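[hanatton-equipment] Re: Autumn order, burger bench
From: Malou Ásgeirsdóttir
To: hanatton-equipment

Villads Vestergaard wrote:
> I have to send the autumn order to Krum before the end of July and I
> still have two versions of the burger bench list. One has a second
> arm on it, the other has only spares. Which one is current? Also, the
> Ernix quote has the finger pads at 223 for the set and Norðdahl has
> them at 301, and I can't see what the difference is. Do we need the
> dearer ones?
>
> Villads

Villads,

The list with only spares is the current one. The second arm was on the spring draft and Krum took it off when the Troma money was put back to next year. Please delete the old sheet if you still have it, as Þórarinn was working from it last week as well.

On the pads: the difference is delivery and the mounting plates. Norðdahl includes plates and ships to our door. Ernix sends pads only, and we would pay freight on top. We already have plates from the last order, so I would take the Ernix set at 223 and add the freight as its own line. I have asked them for a freight figure and will pass it on. Please don't fold it into the price of the pads. We did that last time and could not work out afterwards what we had paid for what.

Other lines for the bench:

Acrylic holders. We need 11 more. The slots for the cheese are fine as they are. The ones for buns and patties should be ordered a size wider — Sille has the drawing with the new measurements. Same supplier as before.

Trays. Two more of the white ones with the raised rim. I know there are cheaper flat ones, but the rim height is in our set-up notes and I don't want to measure everything again.

Food pieces. Cheese slices are what we get through fastest. The gripper takes them by a corner and the edges suffer. Put down one full burger set and a separate pack of cheese slices. If the supplier won't sell cheese on its own, order two full sets and we will keep the extra patties in the cupboard.

Table. Nothing this time. The white top is staying.

Service contract. This is the one I am least sure of. The renewal comes due in the middle of the next budget year, and last time it was paid out of the parts line because it had no line of its own. I would like it entered separately even if the sum is only an estimate. Krum, can you say whether that is allowed?

Sille asked whether we should budget for a second gripper instead of pads. My view is no, for this round. A second gripper means a second set of spares and time to set it up, and we have not planned for either.

If anyone wants to add to the list, send it to Villads directly with a supplier and a price. Lines without a price will wait for the next order.

Malou

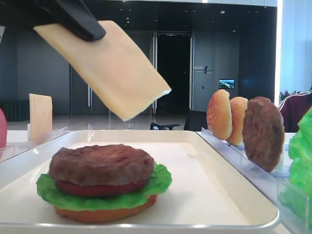 hanatton-equipment Digest, Vol 78, Issue 11

Cheese slice over the tray, with the bun, lettuce, tomato and patty already stacked. To change your list settings, write to the list owner, Þórarinn Hafstein.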